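울타우 욕실 쇼룸 오픈데이 다녀옴 (급하게 정리)

기차 안에서 쓰는 중이라 두서없음. 나중에 고칠지도.

2023년 12월 5일 화요일. 체니츠(Cenitz) 울타우 전시장 오픈데이. 역에서 버스로 세 정거장인데 한 정거장 일찍 내려서 비 맞고 걸음. 입구 찾기 어려움. 간판이 길 쪽이 아니라 주차장 쪽에 붙어 있음. 가실 분들은 주차장으로 돌아가세요.

접수대에서 이름표 받고 외투 맡기고. 커피 있음, 맛은 그저그럼. 빵은 일찍 떨어짐. 안내는 마르가레타 모카누 씨. 말이 빠르고 질문을 중간에 받아줘서 좋았다. 원래 9시 시작인데 앞 팀이 밀려서 좀 기다림.

1층은 타일이랑 수전. 여긴 작년 5월에 본 거랑 거의 같음. 수전 손잡이 돌려보는 벽은 그대로고, 무광 쪽 종류가 늘었다. 손자국 남는지 물어봤더니 남는다고 바로 대답함. 솔직해서 맘에 듦. 타일은 샘플 하나씩 가져가도 된다는데 가방 무거워서 패스. 나중에 후회할듯.

벽 배수 얘기가 제일 길었음. 폴커 뵈처 씨가 단면 모형 놓고 설명. 오래된 아파트는 배관 위치 못 바꾸는 경우가 많으니 변기 고르기 전에 벽에서 배수구 중심까지 거리부터 재오라고. 이거 안 재오는 손님이 제일 많다고 함. 나도 안 재옴. 전원 콘센트 위치도 같이 봐야 됨. 비데 일체형은 전기가 필요하니까 변기 뒤쪽이나 옆에 콘센트 없으면 공사비가 따로 붙는다. 견적 받을 때 꼭 물어볼 것.

가격. 일체형 제품 하나가 설치 빼고 1,453유로. 생각보다 쎔. 배송은 달포트(Dalport) 창고에서 나가고 평일만 된다고 함. 옆에 있던 아빌리오 알카라스 씨(민박 운영하신다고)는 여러 개 살 거라 할인 되냐고 계속 물어보심. 결국 명함만 받아가심. 나는 변기 하나 바꾸는 데 이 돈이 맞나 계속 계산기 두드림.

2층은 변기 보는 방. 여기가 제일 보고 싶었던 곳. 벽이 그냥 하얗고 꾸밈이 없어서 1층하고 분위기가 완전 다르다. 물탱크 없는 둥근 스마트 변기가 벽 쪽에 뚜껑 닫힌 채로 있고, 앞에 검정 망 휴지통, 옆에 남색 의자.
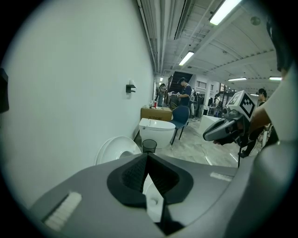 사진: 에스벤 아우스게이르스도티르

탱크가 없으니 확실히 덩치가 작아 보임. 우리집 욕실은 문이 안쪽으로 열려서 앞뒤 길이가 문제인데 이 정도 모양이면 들어갈 것도 같다. 다만 청소는 써봐야 알듯. 몸통이 매끈해서 걸레질은 쉬워 보이는데 벽이랑 닿는 뒤쪽은 어떨지. 모카누 씨 말로는 뒤쪽은 실리콘 마감을 얼마나 꼼꼼히 하느냐에 달렸다고.

의자는 등받이가 둥글고 다리가 얇은 검정 금속. 변기 보러 와서 의자가 탐남. 파는 거냐고 물었더니 아니라고 함. 아쉽.

휴지통도 은근 괜찮았다. 망으로 된 거라 속이 좀 비치는데 욕실에 두면 어떨지 모르겠음. 집사람은 사진 보더니 싫다고 함.

마지막에 설문지 쓰고 에코백 받음. 안에 카탈로그 94쪽짜리. 앞부분은 거의 광고고 치수표는 맨 뒤에 있으니 뒤부터 보세요. 설치 도면은 따로 메일로 보내준다고 했는데 아직 안 옴.

총 두시간 안 걸림. 주차는 무료. 엘리베이터는 안쪽 복도 끝에 있고 표시가 작음. 다음 오픈데이는 5월이라는데 날짜는 미정. 그 전에 배수구 거리 재고 욕실 문 방향도 바꿀 수 있는지 알아봐야됨

곧 내려야 해서 여기까지. 가격표 찍은 건 집에 가서 추가할게요.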